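Home Reviews Buying Guides Budget Templates Parts & Spares Contact

Two-Arm Bench Setup: What We Paid For and What We Would Skip

Posted in March by the bench editor

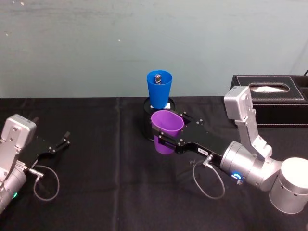

The right arm holding the purple cup, with the blue one on its stand behind.

We bought a pair of small arms with parallel grippers after most of a winter spent on quotes. The arms came through Stastwood, a reseller, and the grippers were ordered separately from Ragnarsson. We have now run the pair on cup handling and other light tabletop work for long enough to say where the money went well and where it did not. This review is for someone who has to write the purchase request. If you want motion benchmarks, there are better places to look.

What we ordered

Two arms, two grippers, a controller for each, mounting plates, a power strip with a proper cutoff, and a software license from Putero that covers both arms on one seat. Table, cloth, cups and the rest of the small stuff came out of the supplies budget. That turned out to matter, because our equipment line could not be used for anything under a set value and we had to split the request in two.

The arms

They do what the data sheet says. Reach is enough for both to meet in the middle of a medium table, and the wrist can lie horizontal and bring the gripper in beside an object without the elbow hitting anything on the work surface. Check this on paper before you buy. We drew the table at full size on brown wrapping paper and moved cardboard cutouts of the links around on it. It took an afternoon and changed our order: the spacing we first had in mind would have left the two bases too close together for the elbows to fold.

The indicator lights are easy to see from across the room. Make sure the people using the table know what each color means on your model before the first session. The card Stastwood supplied had the colors for an older controller, and we ended up printing our own.

Noise is low. Heat has not been a problem. The joint covers pick up fingerprints and small scratches, and we have stopped caring.

The grippers

Flat black plates, small bolts, two fingers. They are plain and easy to work on, and a finger can be changed with one hex key. They hold a plastic tumbler well enough for our purposes. The plates are long, though, and when a gripper is beside a small object it covers a good part of it. If you plan to judge a grasp by eye from above or behind, allow for that. We had budgeted for one fixed camera and ended up wanting a second at table height.

Count on replacing bolts. Ragnarsson sells a spares pack with 80 of them, and we went through 16 before someone thought to use thread locker. Order the pack with the grippers. Shipping on the pack alone cost us more than the bolts.

Cables

This is the part of the setup I like least. Each gripper has a thin cable that leaves a connector and hangs in a loop down to the table. With the arm low the loop lies on the cloth. It needs the slack for wrist rotation, so you cannot just tie it up short. We tried spiral wrap (too stiff) and hook-and-loop straps (fine until a full turn of the wrist). For now we leave the loops alone and plan motions that keep the other arm out of them. A gripper with cabling routed through the wrist was available at a much higher price, and for two arms the difference would have eaten our whole spares allowance. I would still buy the cheaper version, but I would put a spare cable for each side in the first order.

Table and small items

Black cloth is worth having. It kills the glare from the tabletop and pale objects stand out on it. It also creases and shifts, so clip it underneath and expect to pull it straight every so often. Get a heavier one than you think you need.

Cups are the cheapest test objects there are. Tapered plastic ones in strong colors are easy to tell apart, and they survive being dropped. Buy two sets of the same kind at once. We ran out of one color and the replacement was a slightly different taper, which meant going over the finger spacing again.

For raising an object off the table we use whatever block or round stand is the right height. We looked at an adjustable fixture set from Grelent and sent it back. It was well made, but nothing in our work needed that kind of precision.

Software

The Putero license is annual. Read the renewal terms. Our quote listed the first year at a discount and the full rate was on the second page in a footnote. The software itself is fine. Setting up two arms took a morning, and the shared workspace limits are easy to edit. Support answers by email, normally the next morning.

The license does not cover a third arm. Adding one moves you to the next tier, so if there is any chance of that, ask for both prices before you sign.

Costs nobody quoted

Unpacking, mounting and the first calibration took us 218 staff hours in total, including the time lost to a mounting plate with the wrong hole pattern. None of that was in the request. We also spent nearly $1,000 on things that appeared on no quote: cable, clips, the cutoff strip, cloth, hex keys, a better stool, and a shelf to get the controllers off the floor. I would put a line for this in any request and defend it.

Delivery was another one. The arms arrived on a pallet and the driver would not bring it past the door. Ask for inside delivery in writing.

What I would change

One order for arms and grippers if a single seller can do it. Ours arrived five weeks apart, and the warranty clock on the arms was running the whole time they sat in their boxes. I would also ask for a demo unit on loan before buying the pair. Stastwood agreed to that for a neighboring department when it asked, and we had never thought to.

Who should buy it

For light objects on a table, with a team that can turn a wrench and edit a settings file, this is a reasonable purchase. If you need to lift anything heavy or work near water, look elsewhere. If you only have money for one arm this year, buy one and mount it off to the side so the second can go in later without moving it.

Rating: 4 out of 5. The missing point is for the cables and the renewal footnote.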